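Senham Shared Kitchen Guide
Section 4: Clearing up and emptying the waste basket 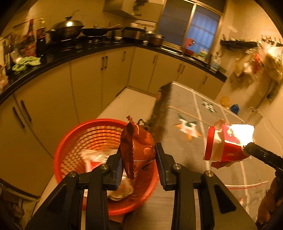

Fig. 4.1 Snack bag over the red mesh basket, with the chest freezer behind.

This section covers the rubbish from snacks and drinks, the basket it goes into, and the surfaces on either side of it. Washing up is in Section 5. Defrosting the freezer is in Section 7.

4.1 Before you start

You will need:
Basket liners, small (cupboard under the sink)
Tie-top sacks, large (same cupboard)
A damp cloth and a dry cloth
Rubber gloves
Dustpan and brush

Turn off the hob and leave any pans on it until they are cool enough to handle. Pans with food in them stay covered while you clear up.

CAUTION: Never put hot food, matches or cigarette ends in the mesh basket. The sides are open and the paper inside will catch easily.

4.2 What goes in the basket

The mesh basket is for dry, light rubbish only: empty snack bags, paper cups, sweet wrappers, till receipts, kitchen paper that has not been used on grease. Anything wet will drip through the mesh on to the tiles.

Food scraps go in the lidded caddy by the sink. Glass and tins go in the crate outside the back door. Batteries go in the jar on the hall shelf, never in any of the bins.

4.3 Putting rubbish in

1. Check that the bag or cup is empty. Tip crumbs into the caddy first. Pour leftover drink down the sink.
2. Fold the torn edge of a snack bag over once. It keeps the last of the salt and crumbs inside.
3. Press the air out of the bag. Do not tie it in a knot.
4. Flatten paper cups. If a cup has already been torn, put all the pieces in together.
5. Hold the item over the middle of the basket and let go. Items dropped near the rim tend to roll off the heap and end up behind the freezer.
6. If the heap is level with the rim, stop and go to 4.4. Do not push it down with your foot.

NOTE: Foil-lined bags spring open again after you have flattened them. Put them in first and the cups on top.

4.4 Emptying the basket

Empty the basket every Saturday, and at any other time when it is full. A full basket should weigh less than 2 kg. If it feels heavier than that, something is in it that should be somewhere else, usually a bottle.

1. Put on the gloves.
2. Open a large sack and roll the top down twice to make a cuff.
3. Lift the basket with both hands under the rim. Do not carry it by the mesh, as the strands bend.
4. Turn the basket over inside the sack and shake it. If a liner was fitted, it should come away with the rubbish.
5. Pick out by hand any paper caught in the openings.
6. Tie the sack and take it to the bin store. The store is locked after 9 in the evening — the code is 873.
7. Wipe the inside of the basket with the damp cloth, then the dry one.
8. Fit a new liner and fold it over the rim all the way round.

NOTE: Small liners come in rolls of 200. When you open the last roll, write it on the Cloritz order sheet inside the cupboard door. The order number for the liners is 73.

4.5 The freezer top and cloth

The cloth protects the lid of the chest freezer from scratches. It is not a work surface and should be kept clear, so that the lid can be opened without moving things on to the floor.

1. Pick up any wrappers or cups left on the cloth.
2. Take hold of the cloth by the corners, fold it inwards and carry it outside to shake.
3. Wipe the lid with the damp cloth and let it dry.
4. Lay the cloth back with an even overhang at both ends. Make sure no part of it is trapped under the lid — a trapped edge stops the seal from closing and the freezer will ice up.
5. Look over the hanging edges. Trim loose threads with scissors. Do not pull them.

The cloth may be machine washed at 30 degrees. Wash it on its own the first time after it has been replaced.

CAUTION: Do not let the cloth cover the air vents. If you are not sure where the vents are, see the diagram in 7.1.

4.6 The floor and counter

1. Sweep the tiles between the freezer and the cabinets, working towards the back door.
2. Move the basket and sweep where it stood. Put it back within reach of the freezer but clear of the cabinet doors, which need room to swing open.
3. Wipe the black counter from the window end towards the bottles. Lift the bottles and wipe beneath them. Sticky rings are easier to get off with warm water than with spray.
4. Wipe the outside of the rice cooker with a cloth that has been well wrung out. Unplug it first.
5. Hang up any towel left lying on the counter. Used towels go in the wash on Saturday with the tea cloths.

CAUTION: Keep spray cleaner away from the hob and from any uncovered pan.

4.7 Common problems

The basket smells.
Something wet or greasy has been put in it. Empty it, wash it in the sink with washing-up liquid and leave it upside down to dry before fitting a liner.

The liner keeps slipping in.
The wrong size has been fitted, or the cuff is too short. Fold over at least a hand's width.

The basket tips when the freezer is opened.
It is standing too close. Move it towards the cabinets until the cloth no longer brushes the rim.

Ants on the tiles.
Check the snack bags for crumbs and empty the basket the same day. Wipe the floor with diluted vinegar. If they come back, tell Gun-woo Woo, who keeps the bait traps.

The mesh has come away from the rim.
Stop using the basket, as the cut ends are sharp. A spare is kept in the Tarneck storeroom, on the bottom shelf next to the mops. Sign for it in the book.

Continue to Section 5: Washing up and drying.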